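I quit the warehouse club in March. The card was up for renewal at 65 dollars, and I had been putting off the decision since the store moved from downtown Grurnville out to the Karkent exit.

My husband Irfan thought we should keep it. His argument was paper towels. Mine was the receipts, which I had been saving in a shoebox since the last renewal. I added them up one night after dinner and then priced the same things at Hilley, the regular grocery four blocks from us. The difference over the year came to 441 dollars in favor of the club, before the fee. So he was right about that part.

What the total left out was everything we bought there that we would not have bought anywhere else. We had a second blender. We had a jar of capers that takes up half a refrigerator shelf, and neither of us cooks with capers. I went through the receipts again with a yellow marker and stopped when I got to 40 items.

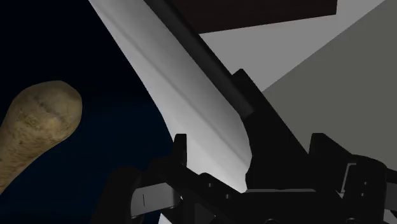
Close up, with the gripper in front.

Hidayah Ngau, who I used to work with, still has her card and offered to pick things up for me. I gave her a list with two things on it, coffee and dishwasher tablets. She texted me from the aisle to ask if I wanted a patio heater. I do not have a patio.

I think the size of the cart has a lot to do with it. A normal amount of groceries looks silly in one of those, so you keep going. At Hilley I take a basket, and when my arm gets tired I go to the register. The prices are higher and the parking lot is bad, but I am home in half an hour and everything fits in the cupboard.

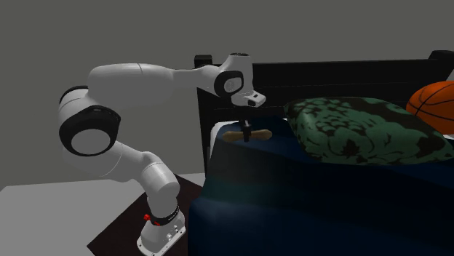
Robot arm at the head of the bed, basketball on the blanket.

For bread I have gone back to Bíró, the bakery by the post office. A loaf costs more than two loaves did at the club, and we finish it. Before, the second loaf went into the freezer and came out months later as something for the birds.

Irfan still brings up the paper towels. We are down to the last 2 packs in the garage, and he says that when those are gone we should talk about it again. I told him that was fine. I have started using rags for the kitchen floor.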